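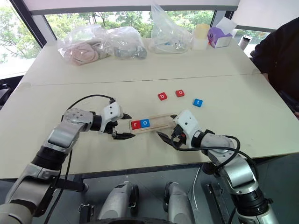 Photo: Jade Poirier

Open Day Working Group
Minutes of the September meeting, held in the upstairs meeting room at Nusstead

Present: Annelies Schouten (chair), Gaétan Desjardins, Noémie Mallet, Dušan Skála, Jade Poirier (minutes)
Apologies: none

The meeting opened at 4:10 p.m.

1. Minutes of the last meeting

Accepted with one correction. Under item 5, the sign quote should read "Cloutier, both sides printed" and not "one side." Jade to fix the copy on the shared drive.

2. Open day: general report

Annelies reported that the building was open to visitors from 10 a.m. to 4 p.m. The door counter gave 600 visitors. The target in the spring plan was 900, and there was some discussion of whether that target had been set with the old site in mind. Gaétan said the parking field was never full. Dušan thought the road closure on the north side kept people away in the morning. It was agreed to report the figure as it is and to set next year's target after the route signs have been looked at.

The welcome desk ran out of floor plans before lunch. More were printed in the office, in black and white, and several visitors could not tell the tour route from the fire exits on them.

3. Demonstration: two-arm table

Dušan reported. The letter tile demonstration ran at the white table by the window. The two arms work on a narrow wooden board with a groove in it, and the tiles are set in the groove to spell a word. The word used for the open day was "robot," in lowercase red and blue tiles. Jade's photo at the head of these minutes has the first two letters, r and o, in the board and the b, o and t still on the table.

Dušan said visitors followed it easily because they could read the word as it built up, and children called out the next letter. He would keep it for next year. Points raised:

Time. A full word took longer than the slot on the printed schedule allowed, so the later groups came in partway through. Noémie suggested a shorter word. Dušan would prefer to keep the word and give the demonstration a longer slot — he will time five clean runs and bring the results.

Sight lines. People at the back could not see the tiles. Gaétan asked whether the wrist camera picture could be put up on the wall screen. Dušan said yes, if the long display cable can be found. It was last seen in the Sorkari crate.

Table. Annelies asked that the far edge be cleared before visitors come in. The plastic bags, the tissue box and the bottle should go on the shelf. Dušan agreed.

Speaking. Visitors asked the same questions at every run: how the arms find the tiles, and what happens when a tile is dropped. Noémie will write a half-page sheet so whoever stands at the table gives the same answers.

4. Demonstration: Gretell cart

Gaétan reported. The Gretell delivery cart did the hallway loop all morning and was taken off after lunch with a low battery. The spare had not been charged. Noémie said the charging list had been on the wall but no name was against that line. Gaétan to own the charging list from now on.

A visitor asked if the cart could be stopped by hand. It can, but the stop button faces the wall on the return leg. The loop will be run the other way around in future.

5. School group visit

Noémie has had a request from a school group for a visit in term time. They would like both demonstrations and a look at the workshop. She proposed 4 small groups, changing over every half hour. Agreed in principle. Workshop access depends on the new floor marking being finished, and Annelies will ask for a date.

6. Budget

Spending on the open day came to $3,860, including signs, printing, tent rental and the lunch for staff. The tent invoice was higher than quoted. Annelies has written to the supplier and is waiting for a reply. No further spending was approved at this meeting.

7. Other business

Jade asked for captions for the open day page. Send them to her by email — text only, no attachments.

A child's blue jacket is still at the front desk.

Actions

Jade: correct last minutes; collect captions
Dušan: time five runs; look for display cable; clear table edge before visits
Noémie: question sheet; reply to school group
Gaétan: charging list; reverse cart loop; price color floor plans
Annelies: workshop date; tent invoice

The meeting closed at 5:25 p.m. The next meeting will be in the same room, at 4 p.m. Annelies will send the date.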